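Notas para la charla: jornada de puertas abiertas en Urnholm
Duración prevista: media hora, con diez minutos para preguntas al final.

Saludar y dar las gracias por la invitación. Decir desde el principio que hablo como visitante y que no he trabajado en el proyecto. Lo que cuento es lo que vi en una tarde de octubre y lo que nos explicaron allí.

Diapositiva 1. La sala de demostraciones

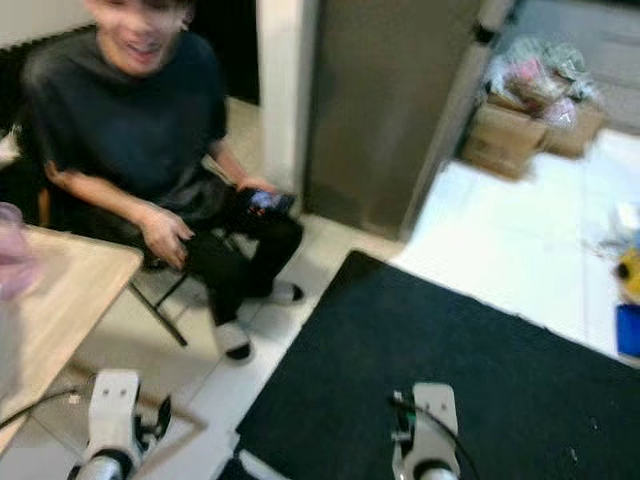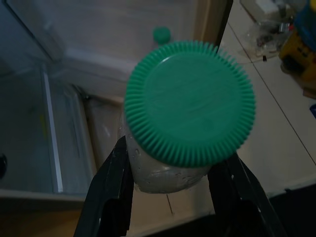 Urnholm, octubre. La sala desde la cabeza del robot y el bote con tapón verde desde la pinza.

Dejar las dos imágenes en pantalla mientras presento el sitio. Explicar que el robot trabaja con varias cámaras y que las dos vistas sirven para cosas distintas. La de la cabeza da la situación general: dónde está la mesa, dónde hay una persona sentada, qué parte del suelo queda libre. La de la pinza da el detalle del agarre.

Señalar en la segunda los dos dedos negros, uno a cada lado del bote, y la nevera abierta a la izquierda. Señalar también el otro tapón verde, más pequeño, al fondo. Volveré a esto en la diapositiva 4.

Diapositiva 2. Cómo fue la visita

Urnholm organiza la jornada una vez al año. Según la organización pasaron 140 personas, repartidas en grupos. El nuestro entró a las cuatro de la tarde.

El recorrido tenía dos partes. Primero una charla corta sobre el proyecto, que se llama Indance, y después la demostración en la sala. La charla fue floja: demasiadas siglas y poco tiempo. Si alguien del público va el año que viene, que pida entrar directamente en la sala y lea el folleto en casa.

En la sala no hay escenario ni barrera. Hay una mesa, sillas plegables, la nevera y el robot. Te puedes poner bastante cerca y preguntar mientras trabaja. Eso me pareció lo mejor de la tarde.

(Preguntar aquí quién ha visto un robot de este tipo en persona. Suelen ser pocas manos. Si son muchas, saltar la diapositiva 3.)

Diapositiva 3. Qué intenta hacer Indance

Tareas de casa con objetos corrientes. Coger un bote, dejarlo en un estante, cerrar una puerta, recoger lo que hay sobre una mesa. Los objetos se compran en el supermercado y no se modifican. No llevan etiquetas especiales ni códigos.

El proyecto lleva registrados 1.851 intentos con la nevera. De ellos, 435 son solo de abrir y cerrar la puerta. Me llamó la atención esa proporción y pregunté por ella. La respuesta fue que la puerta es un problema aparte: el brazo tiene que seguir un arco, la goma se pega al principio y luego cede de golpe. Con la fuerza justa para despegarla, el robot ya va demasiado rápido cuando queda suelta.

No me dieron porcentaje de aciertos y no voy a dar ninguno. Si lo preguntan, decir que no lo publican todavía.

Diapositiva 4. El bote

Aquí entretenerse un poco. Es la parte que más gusta.

Un bote translúcido con tapón de rosca parece fácil. Los problemas que nos contaron son estos:

El cuerpo deja pasar la luz y los bordes se ven mal desde lejos. El tapón, en cambio, es de un verde muy marcado y se localiza enseguida. El programa busca primero el color y a partir de ahí calcula dónde tiene que estar el cuerpo.

En la imagen de la pinza hay gotitas en la superficie del bote. Un plástico con agua encima resbala más y obliga a apretar más, y un bote blando se deforma si aprietas demasiado. El margen es estrecho.

Hay más de un tapón del mismo color a la vista. Para nosotros es evidente cuál es el que está en la mano. El sistema tiene que decidirlo por tamaño y por distancia, y en las primeras versiones confundía uno con otro.

Fijarse además en la luz: el suelo sale muy claro y el interior de la nevera queda oscuro. La misma cámara tiene que servir para las dos zonas.

Contar lo de la espera. En la demostración el robot se quedó quieto delante del estante un buen rato, y la gente empezó a hablar entre sí pensando que se había estropeado. Estaba recalculando. Luego siguió. Quien espere ver la velocidad de los vídeos de internet se va a aburrir.

Diapositiva 5. El mando y el registro

El programa de control se llama Radotow. Se maneja desde un portátil y tiene dos modos. En uno, una persona guía los brazos y el sistema guarda los movimientos. En el otro, el robot actúa solo a partir de lo guardado.

Al terminar cada intento, el operador tiene que marcar el resultado. Si ha salido bien pulsa Ok. Si no, escribe una nota con lo que ha pasado. Las notas son cortas y bastante variadas, y reconocieron que cada operador las redacta a su manera. Ordenarlas después da más trabajo del que habían calculado.

Este punto interesa a los que venís de laboratorio o de almacén. El problema de las notas escritas a mano lo tenemos todos.

Diapositiva 6. Lo que eché en falta

Un texto en la pared con la tarea que se está probando. Si llegabas a mitad, no sabías qué mirar.

Una pantalla con la vista de las cámaras en directo. Las imágenes las enseñan al final, y para entonces parte del grupo ya se ha ido.

Más datos sobre seguridad. Hay parada de emergencia y nos dijeron que la velocidad está limitada con público, pero no dieron cifras. Yo habría agradecido una hoja con eso.

También el tiempo. La demostración se hizo con el reloj encima, porque el grupo siguiente esperaba en el pasillo.

Diapositiva 7. Para quien quiera ir

La inscripción es gratuita y se abre en septiembre. Las plazas de la tarde se llenan antes. Calzado cómodo, se está de pie casi todo el rato. El autobús deja a diez minutos andando - la última parte es cuesta arriba.

Preguntas. Volver a poner la diapositiva 1 y dejarla fija. Si preguntan por precios, no los tengo. Si preguntan por la batería, tampoco: no llegamos a hablar de ello.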